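Flokance FAQ: our student robot arm club

Do I need to be able to code?

No! I couldn't write a line when I joined. We're a friendly bunch, and the first Friday is mostly clicking about and seeing what the arm does (plus biscuits).

What will I be working on?

Our big one this year is Somier, a living room that exists only on the computer. You write the moves, press run and watch how the arm gets on around the furniture.

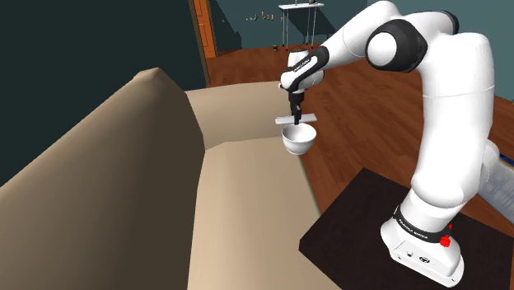 It's all getting us ready for the Ulometti challenge, where each team gets 554 lines of code and not one more. I still dream about trimming mine.

Why is the gripper so fiddly?

Because you have to think like it does! Most new people plan the big swing of the arm and forget the last little bit.
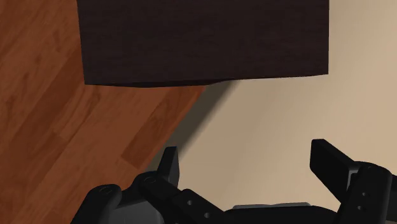 Lining up is the part I'd practise most. Start slowly, and check where the fingers are before you ask them to close. With both of them spread wide and only plain beige between them, there's nothing to grab, so go back a step and look again. I ran one move 170 times before I was happy with it.

Can I use my own laptop?

Yes, if it's fairly recent. If it wheezes, borrow one of our 2 spares, but book it by lunchtime.
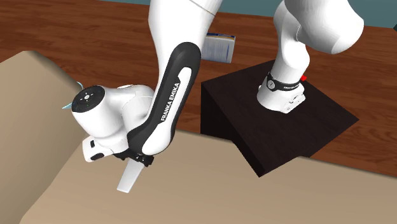 Somier: the Franka arm with its gripper low over the tan surface.

What does it cost?

Nothing. The Hegedűs fund gave us 1,000 pounds in October, and that covers the challenge entry and the biscuits.

Can I just come and watch first?

Of course, lots of people do. Turn up at half past four and grab a chair.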